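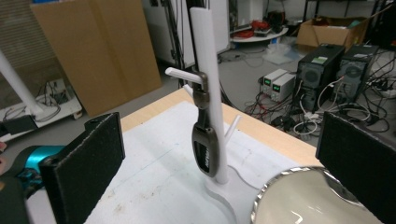
Wusgate open day, who went?

Posted by plainbearing
Wed 27 August

So I finally made it to the open day at the Wusgate lab after missing the last two, and I'm still kind of buzzing. I figured it would be a slideshow and a plate of cookies. Nope! They had us at the table with the hand-held grippers inside the first ten minutes. You hold the thing, you look at the object, you close the fingers, and what you just did goes into the pile of examples the arm learns from later.

My job was the little white stand with the pegs. Pick the gray tool off the peg, set it down, hang it back up. Sounds like nothing, right? I have hung up coats my whole life. It took me forever to get that hooked end back over the peg, because you have no wrist feel at all, you just sort of steer and hope. My kid got it faster than I did and would not let it go the whole ride home.

Anyway, who else was there? I was in the late morning group.

----

tallowfork wrote:
Afternoon group here. I got the same stand and I was TERRIBLE. I kept coming in from straight above, and then the pad bumps the pole and everything scoots. Anahera McKinnon (she ran our table) told me to come in lower and from the side, and after that I got a couple in a row.

Love those fuzzy pads on the fingers by the way. I've got hard rubber on mine at home and it squeaks on everything.

----

oldrelay wrote:
I'll be the grump. I drove an hour and a half to see a robot and what I mostly saw was people holding grippers. The arm demo at the end was 3 runs and it dropped one. If you advertise a robot open day, I'd like the robot to be the main thing. Also the place was a mess, cables all over the floor by the computers. My wife was in sandals and not thrilled.

----

plainbearing wrote:
Aw, I didn't mind the cables! It's a working lab. I'd trust it less if it looked like a dentist's office. But ok, fair on the arm demo, I wanted more of that too. We got four runs in the morning and they all went fine, so maybe you guys just had bad luck.

----

halfstep_jo wrote:
@oldrelay the flyer did say "come teach the robot," so I kind of expected it. The teaching part IS the work for a project like this. They told our group they had 413 good examples of the hanging task before the doors opened and wanted 466 by the end of the day. Did anyone hear if they got there?

----

tallowfork wrote:
I asked on the way out and she said they'd have to go through and toss the bad ones first. I'm guessing most of mine are in the trash lol

----

oldrelay wrote:
See, that's my other problem with it. 400-something tries to hang one object on one peg. I worked on Werard pick and place lines for years and we'd have a tech teach the points in an afternoon and it ran all shift. What happens here if you turn the stand a little?

----

halfstep_jo wrote:
Turning the stand is the whole idea though? On a taught-point line if the part shows up an inch over, you're crashing. They were moving that stand between tries in our group, a different spot and angle every time, and one time she turned it so one of the other pegs faced us. I'm not saying it's ready for your line. I wouldn't put it on mine either.

----

oldrelay wrote:
If a part is an inch over on my line, somebody fixes the fixture. But ok, I didn't notice them moving it. I'll give you that one.

----

pumia_fan wrote:
Couldn't go this time, ugh. Was the Pumia kit there? They were talking about it in spring, and I've been saving up but 2000 bucks is a lot without getting my hands on one first.

----

plainbearing wrote:
Didn't see one, and I did ask! The guy at the door said maybe at the next open day, in October. He didn't sound super sure, so call before you drive out.

Small tip for whoever goes: eat first, and if you're in the morning group get there early for parking. The lot behind the Wang building fills up fast and the street is all permits.

----

tallowfork wrote:
I'm in for October. Gonna practice on my coat rack with salad tongs until then.

----

oldrelay wrote:
I'll probably go too. Wearing boots.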